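Droment Owners and Shoppers > Buying and Budgets
Thread: Second arm, or fix what we have?

plelidex_pete
Posted 2/24/25

Budget is due in April and my boss wants one number. I have three numbers and a headache. The quote from Ollport for another arm is fine. The grippers are extra. The cables are extra. The stand is extra. I assume the air around it is extra.

Has anyone put real money against the small stuff? I had 800 dollars down for "misc" and I'm starting to think that's a typo.

fakhoury_bench
Reply 1

Triple it. We priced two arms and forgot the table. Then the trays. Then something to cover the table, and tape to mark it out, and tape again after somebody's elbow had opinions. Sorting small tools into bins sounds cheap until you list what it sits on.

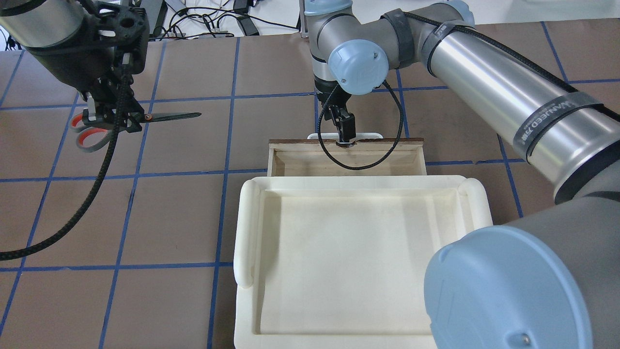 Page 11

fakhoury_bench
Reply 2

One gripper holding scissors, another over the wooden box, one big white tray up front. Look at the cable loops hanging off those wrists before you tell your boss cables are a rounding error. I'd buy spares with the arms, same order, while they still want your business.

gantry_gus
Reply 3

Disagree on spares. We bought a drawer full and the connector changed on the next model. Very handsome drawer. Buy one set and keep the cash.

Also, does Pete need a second arm? Our shop has a pick and place unit from 1997 that does one thing all day and has never asked for a software license.

Dima Semaan
Reply 4

Gus, your 1997 unit also can't pick up scissors. If the parts change every week you want the second arm. If they don't, you want Gus's museum piece.

Pete, ask Ollport for lead time in writing. Ours said four weeks and took 11. I had a very expensive empty table and a weekly meeting about it.

gantry_gus
Reply 5

It could pick up scissors. It would just never put them down.

plelidex_pete
Reply 6

OK. Second arm stays in, one set of cables, misc goes to 2,400 and gets renamed "fixtures" so it sounds like I planned it. Still no idea what to put for training. Dima, did you pay for the Ollport class or wing it?

Dima Semaan
Reply 7

Paid for one seat. Sent the guy who then quit. Put down two.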